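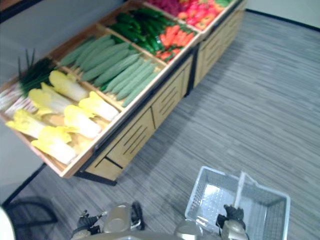 **What does a robot club have to do before its machine can go grocery shopping?**

Teach it to hold the basket first, then to pick one item and leave the rest alone. The second part has taken the Sellel student robotics club most of the term.

The club is getting ready for the Lernent Shop Run in March, a student contest where a two-armed robot gets a written shopping list and has to fill it from a produce stand. One robot per team, one basket, 14 minutes on the clock. Steering by hand is allowed in the practice round only - after that the robot is on its own.

Sellel entered last year with one arm and a bin on wheels. Didn't get past the first round. This year it's two arms, and the jobs are split: the right carries the basket, the left does the picking. Sounds simple. Members say the split cost them weeks, mostly because each arm was written as if the other one wasn't there.

The practice stand is stocked with fake vegetables, napa cabbage, cucumbers, peppers and carrots among them. Cabbage is the current favorite. Big, easy to find, and the ruffled leaf end gives the fingers something to close on. Cucumbers are the headache. They lie side by side in one pile and look a lot alike to the software, so the robot tends to go for the gap between two of them. A younger member has been given the cucumber problem full time and is said to be taking it well.

Peppers are next in line. Dark, shiny, and the room lights bounce off them at the wrong moment. One fix under discussion is to have the robot take a second look from a slightly different angle before it reaches. Costs time, but the team thinks it can afford it.

The students have logged 485 practice picks since January, every one written up with what was asked for, what the arm went after and what ended up in the basket. The log is kept on paper as well as on the laptop after a file went missing in the fall. Older members do the checking on the code side, newer ones reset the stand between runs, and everybody swaps after lunch.

Scoring at Lernent is strict. A correct item is worth 3 points, a wrong item takes off 2, and anything dropped on the floor counts as wrong. Tipping the basket ends the run. That last rule is why the club spent so long on the grip - the handle has to stay put in the gripper while the whole body turns, and early versions let the basket swing into the stand.

"We'd rather bring back half the list and keep the basket level," one student said. Another one disagreed, loudly, and wants to go for the full list. Thats still being argued.

Money is tight but not terrible. Cloutier, a parts shop near the school, gave a discount on replacement fingers. The Doleck fund for school clubs is covering the entry fee and the van. Food on the day is up to the families.

Also new this year: a written plan for when things go wrong. Who hits the stop button, who talks to the judges, who is not allowed to touch the keyboard. Last year three people reached for it at once and the run was scrapped.

An open practice is planned for the end of February in the club room, 4 p.m. start. Visitors can hand in a short shopping list and watch the robot have a go at it. Lists should stick to what the stand carries, please, and should be printed clearly, the software can't read joined-up handwritting yet. Shoes with soft soles if possible, the last demo was hard to hear over the hallway.

New members can still join for the spring. No coding experience needed, and the stand always needs restocking.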